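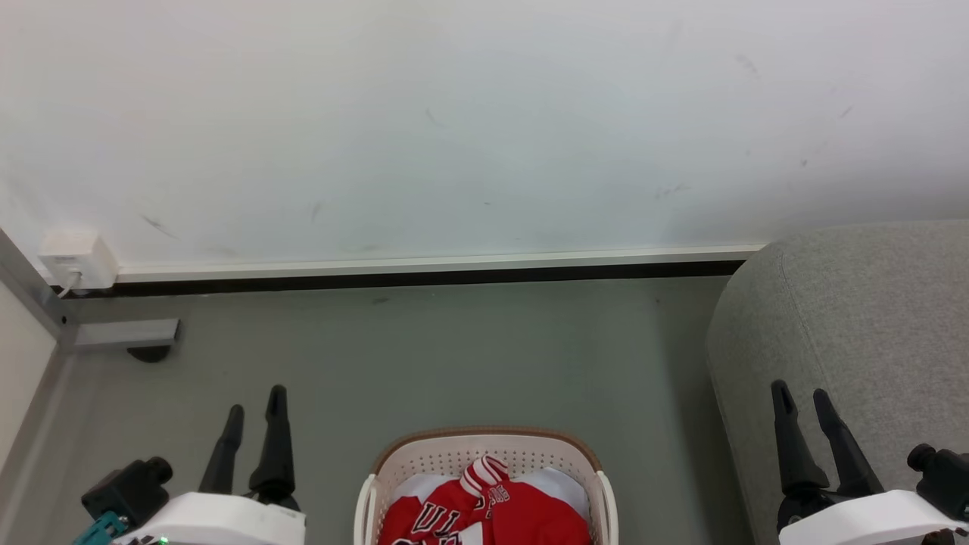 Día de colada en el piso nuevo

Diciembre de 2018

¡Por fin me pongo con la galería del piso! Llevaba desde junio prometiéndola y, entre cajas y lavadoras, se me ha ido medio año. Empiezo por el salón, que en mi casa es también el sitio donde acaba toda la ropa, porque el tendedero no cabe en otra parte y el sofá queda a mano para sentarse a doblar (o para no doblar nada y ver una serie, que también pasa).

El cesto blanco, con prenda dentro
Es de plástico, calado por los lados, y lo llevo de una habitación a otra todo el santo día. Antes tenía uno de tela, muy mono, que compré en Dramamley y que se doblaba sobre sí mismo en cuanto le metía unas toallas. Este tiene dos asas y se deja arrastrar con el pie cuando voy cargada, así que ya no lo cambio por nada.

La prenda roja y blanca
Mi debilidad. De esas de aire universitario, con letras grandes y el puño de rayas, que te pones para bajar a por el pan y acabas llevando tres días seguidos. La lavo siempre del revés, en frío y sola — una vez metí algo rojo con unas sábanas blancas y todavía duermo en rosa. A la secadora no entra nunca. La tiendo en una percha ancha y, si hay prisa, le acerco el ventilador.

El rincón del salón
Las paredes están pendientes de pintar. Tienen sus roces grises, y con el borrador mágico alguno se va y otro se queda más brillante que el resto, que casi es peor. He pedido la carta de blancos de Fiststead y tiene unos 20, todos iguales a mis ojos. Se aceptan consejos, sobre todo de quien haya pintado con el sofá dentro.

El suelo
Gris verdoso, liso y agradecidísimo. Al principio quería taparlo con una alfombra de Phí, hasta que vi la etiqueta: 800 euros. Se me pasó el capricho en el acto. Con la mopa tardo un momento y el cesto se desliza que da gusto.

En la próxima tanda subiré la cocina y el altillo, que ahora mismo es un caos de mantas y bolsas — tengo que comprar dos cajas con tapa antes de enseñarlo. Si alguien conoce las de Drornoneo, que me diga en los comentarios si aguantan apiladas, ¡porque el altillo va a ir hasta arriba!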